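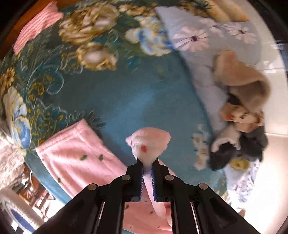

Medeiros Laboratory - Gripper Maintenance Group

From: Beryl Bloxham
To: gripper-maintenance list
Subject: Re: Pad replacement and jaw alignment on tool 7

Dear colleagues,

Thank you to Kelly Meireles for her report, which is quoted in full at the foot of this message. I have discussed it with Zahira Pasaribu in the workshop and we propose the following for tool 7, and in due course for the other hand-held tools used on garments.

The blue pads are to be treated as a matched pair. Where one is worn, both are to be changed, and the new pair is to be entered in the tool log before the tool is returned to the rack. The ridges should be brushed out with a dry nylon brush at the end of each session. Plush socks are the worst offenders for lint, and fibres packed between the teeth will reduce grip well before the pads themselves are worn.

Alignment should be checked after the pads are fitted and again after 74 cycles, by which time they will have settled. Close the jaws slowly on a strip of plain paper and draw it out from each side in turn. The resistance should be the same on both. If it is not, slacken the pivots on the looser side, reseat the linkage and repeat the test. Please do not correct a poor grip by raising the closing force, as this was the cause of the bent link on tool 8 in July.

On the pivot caps, Kelly is right that the set is not uniform in finish. A warmer-coloured cap may be left in service provided that it sits flush and turns freely. Zahira has the replacement caps from Fliltano in the second drawer - please sign for any that you take.

Tool 7 may remain in use for socks and light garments in the meantime. It should not be used on the Jumport trial until the paper test has been recorded.

Yours sincerely,
Beryl Bloxham
Workshop Supervisor

Kelly Meireles wrote:

> Dear all,
>
> Tool 7 was returned on Saturday with 183 cycles on the present pads. It still takes a sock between the tips, but thin cotton slips on the left-hand side when the jaws are closed gently. I have cleaned the pads twice with no change.
>
> One of the outer pivot caps is also warmer in colour than the silver ones further in. Is this a different part, and should it be replaced?
>
> Tarcísio Queiroz has asked whether the tool can be kept in service while we wait for an answer.
>
> Kind regards,
> Kelly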